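4. Washing and Drying the Duvet Cover

Read this section before the first wash. The Brolska cover and the inner duvet are cleaned separately. For the inner duvet, see section 5.

Before you start

1. Undo all the buttons along the foot end and pull the inner duvet out by its two bottom corners.
2. Shake the cover outdoors or over a bathtub.
3. Check the buttons and corner ties. Sew down any loose ones now.
4. Turn the cover inside out and close the buttons again. Small items such as socks tend to work their way inside an open cover during the wash.

Washing

5. Load the cover on its own or with the matching pillowcases. Fill the drum no more than halfway.
6. Choose a warm, gentle cycle. Use liquid detergent in the amount given on the bottle for a medium load.
7. Leave out fabric softener for the first 2 washes. It coats the cotton and keeps loose dye from rinsing out.

Caution: Do not use chlorine bleach on printed covers. Oxygen-based stain remover is safe on all Brolska prints, but test it first on the inside of the button flap.

Note: Dark prints may release some color in the first wash. Keep them away from white sheets until the rinse water runs clear.

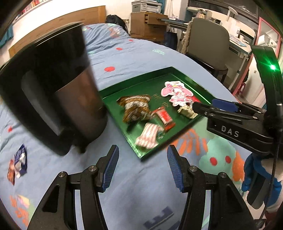
Light blue printed duvet on the bed, with a shallow green tray on top.

Drying

8. Take the cover out as soon as the cycle ends. Hold it by the top corners and snap it a few times to loosen the creases.
9. Line dry in the shade, or tumble dry on low. Stop the dryer halfway through and pull the cover apart, as large covers roll into a ball and stay damp in the middle.
10. Feel the seams and the button flap before folding. If they are cool to the touch, give the cover another 12 minutes.

Caution: High heat can shrink the cover enough that the inner duvet bunches at the corners. Shrinkage from high-heat drying is not covered by the warranty.

Putting the cover back on

11. Lay the cover on the bed, still inside out, with the open end at the foot.
12. Spread the inner duvet on top and fasten the corner ties to the loops.
13. Reach through the opening, grip both top corners and turn the cover right side out over the duvet - a second pair of hands helps with king sizes.
14. Close the buttons and shake from the foot end until the filling lies flat.

If a corner tie breaks, see section 7 for replacement parts.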